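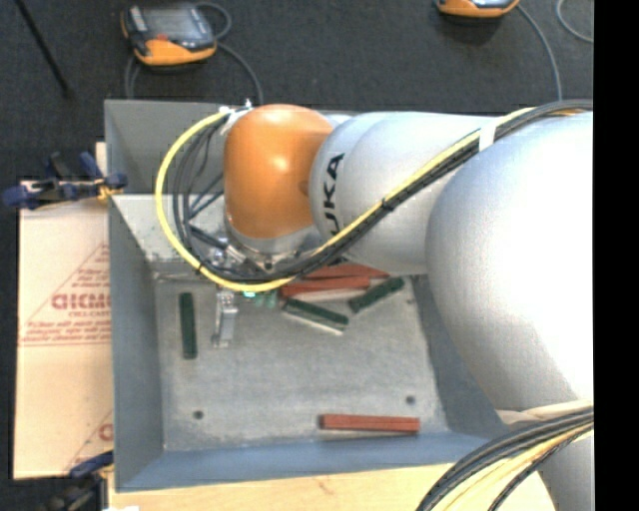

Notes for session 4: Showing the arm what you want
Carmela Prieto, Intro to Robot Learning, Drevbridge

Hi all. A few of you asked for written notes after last session because I talked too fast, so I'm writing these ahead of time and you can scribble on them. They go with the bin lab, and they assume you've done the safety walk-through and signed the sheet by the door. If you haven't signed it, come find me before you touch anything!

What a demonstration is

When we say "demonstration" in this course we mean one full try at the task, recorded from start to end, with a person deciding every move. For the bin lab that's: start at the home pose, go down into the bin, take hold of one block, lift it clear of the rim, go back to home. We save where the arm was at every tick, what the gripper was told to do, and the pictures from the fixed camera. Later a program tries to learn from all of it, including the bits you wish you hadn't done.

That last point trips people up every September. If you hover over a block for ten seconds while you think about your lunch, the program sees ten seconds of hovering and may well decide hovering is part of the job. So plan before you hit record. I usually trace the path in the air with my finger first (yes, I look silly, and yes, it helps).

Two ways to do it

By hand. Some people call this kinesthetic teaching. You put the arm in its free-moving mode and guide it by the wrist. It's lovely for getting a feel for what the arm can reach, and you can sense contact right through your hands. The trouble is that your arms and head end up in the camera pictures, and the robot won't have you standing there when it works alone. Also, a big arm is tiring to push, and tired people make wobbly paths.

By remote control. You stand back and steer, either with the pendant or with the hand controller we got from Pumutora. Your body stays out of view, so the pictures match what the robot will see later. What you lose is touch. You have to judge from sight when a finger has met a block or the bin floor, and most of us are bad at that to begin with. Go slower than you think you need to for the last bit of the way down.

We'll do both. Start by hand, with 3 tries each, just to learn the reach. Don't bother saving those. Then switch to remote for the ones that count, and keep them all, good and bad, with the right label.

Why blocks in a bin?

People always think this one is too easy. Picking a lone block off an open table is pretty easy, I'll give you that. Put it in a bin with sloping walls and things change a lot. A block near a wall leaves you no room for the finger on that side. Two blocks that touch will come up together, or one will roll over and end up worse than before. And the arm itself can hide the very block you're going for, so you get used to working from what you saw a moment ago.

When you pick a block, ask yourself:
Can the gripper get to both sides of it?
Which way does it point, and have I turned the wrist to match?
What will the cables do when I turn that wrist?

I'm serious about the cables. They go wherever the wrist goes, and they have a limit. If you've turned a long way in one direction and need more, back out of the bin, unwind, and come in from the other side. Never force the last few degrees. The group from Grandov did that last spring and we lost an afternoon to a pulled connector.

Recording your set

Each pair records 6 saved demonstrations per layout. Between tries, shake the blocks up a little. I mean it, please don't set them out neatly, because then all we learn is how to pick up neat blocks. Swap drivers halfway through. Two people steer in different ways and we want both in the pile.

Label each one as soon as it ends. Use "good" if the block came up and stayed up, "drop" if you had it and lost it, and "miss" if you never got hold of it. If you bumped a wall, add "bump" after the label. Drops and misses are useful, so no deleting! With last year's recordings we have 1,612 demonstrations on the shared drive, and the mislabeled ones have cost me far more time than the failed ones ever did.

Things I keep saying out loud

One person drives and the other keeps a hand near the stop button. The one on the button doesn't check their phone.

Say "moving" before you move.

Check the clamps before your first run and again after the break.

Hands stay out of the bin until the driver says "stopped" and has let go of the controls.

For next time

Watch two of your own recordings at half speed and write down the moment you first closed the gripper. Was it before or after you'd finished moving down? Bring that, plus one recording you're unhappy with. We'll be reading the short Villanueva handout on pauses and hesitation too, and you can skip the math in the second half if it's new to you. Lab opens at 9:30, and I'm usually in a bit before that if you want extra driving time.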